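Bean Soup Without the Overnight Soak: My Food Project Report

So for my project I picked dried beans, mostly because my family eats a lot of bean soup and we always forget to soak them. My question was simple: does a long soak really make a better pot of soup than a quick one?

I bought two bags of navy beans at Semple, the little market on Leverach Street, and split them up. One batch sat in cold water for 14 hours. The other got a quick boil and then an hour off the heat with the lid on. After that both pots got the same stuff - onion, celery, a bay leaf, a ham bone and way too much black pepper (sorry, Mom). I salted at the end both times. My grandmother's card says to, and I didn't want to argue with the card.

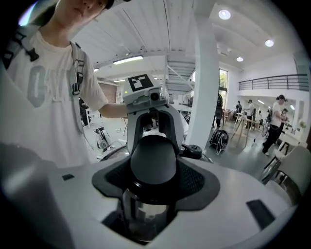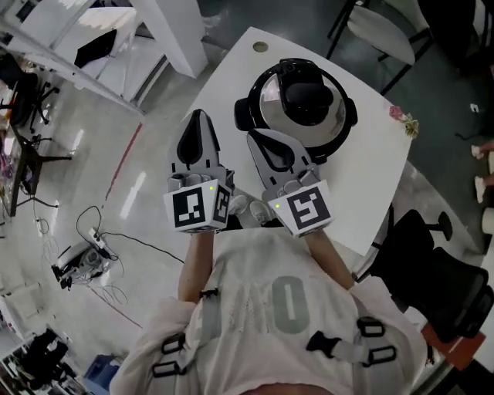 Two hand-held grippers, and in the second picture a pressure cooker with a steel lid.

Then I got 5 people from my cooking class at Rillon to taste both soups on a Saturday. They didn't know which bowl was which. Three liked the long soak better and two went for the quick one, so it was pretty close! The long soak beans kept their shape and the broth stayed thinner. The quick ones split open more, which made the soup thick and kind of creamy, and that's how I like it anyway.

If I did it again I'd use beans from the same bag for both pots. I went through one bag per batch, and one could have been older than the other - old beans take forever to get soft. I'd also make more cornbread. We ran out before the second bowl.

Next semester I want to try the same thing with black beans, and maybe leave out the ham bone so my cousin can have some too.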